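The drawer of small things

Sorting boxes are cheap, clear and nearly always half empty. We spent part of April finding out how to make one work

Most homes have a place where small metal things end up. It may be a kitchen drawer, a biscuit tin or the bottom of a sewing basket. Picture hooks go in, along with odd screws, a broken necklace and the spare links from a watch strap. By the time anyone needs one of them, it has worked its way to the bottom.

The usual answer is a compartment box. Hardware shops sell them near the till and so do craft shops, at a slightly higher price. At Dunne, a haberdasher's and ironmonger's in Gurholm, they take up a full bay, from single-row pill boxes to a cabinet with 128 drawers. The shop says the small ones sell best, and that many customers come back for a second within the year.

Buying the box is easy. Filling it is where people give up, often because they start in the wrong place.

Start with a bare table

Sorting needs more room than the box takes up. A kitchen table will do, or a desk with the keyboard put away. Wipe it first, as crumbs and grit get into the compartments and stay there. Pale wood is a good surface to work on. Dark screws and brass fittings both show up against it, and you will notice a dropped washer before your sleeve does.

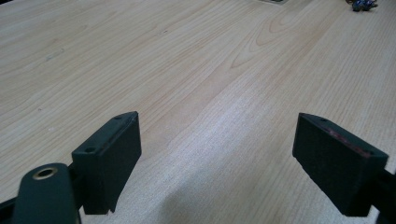
One handful at a time

The temptation is to tip out the whole drawer. Don't. A drawer that has been filling for ten years can easily hold 1000 pieces, and a heap that size will still be there at supper time, when somebody wants the table.

Take out a handful, put it down close to the box and work through it before fetching more. Chains and anything with a hook should come out of the pile first. They catch on everything else, and pulling at them makes the knot tighter. Lay a tangled chain flat and loosen it from the middle with a pin. A little talcum powder helps with fine ones.

Open the lid fully and let it lie back. A lid that is propped half open will drop at some point, and the tray goes with it. Turn the box so that the compartments are between you and the lid, or you will be reaching over it all afternoon.

Six is often enough

A box with many sections looks like better value, but it asks for more decisions. We tried a Zitik box with 13 sections and found that four of them ended up holding one item each. A tray of six, in two rows of three, was quicker to fill and much easier to put things back into. Sort by what a thing does and leave size for later: fixings in one, hooks in another, jewellery parts in a third. Keep one section for pieces you can't name. Everyone has them.

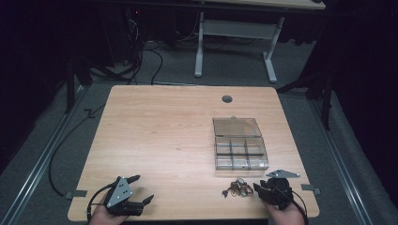 What to look for in the shop

Check the hinge. On cheaper boxes it is a thin strip of the same plastic as the lid, and it whitens and splits with use. The Wevitz boxes we looked at have a separate pin, which costs more and lasts longer.

Run a finger along the dividers with the lid shut and the box tilted. If there is a gap at the top, small washers will travel from one section to the next whenever the box is carried. Removable dividers are worse for this than moulded ones.

Clear plastic is worth having on all sides, so that a box can be read from a shelf without being taken down. It does scratch. Wash it in warm soapy water and keep it out of the dishwasher.

Labels can wait a fortnight. By then you will have moved a few things round, and the names you would have written on the first day will be wrong.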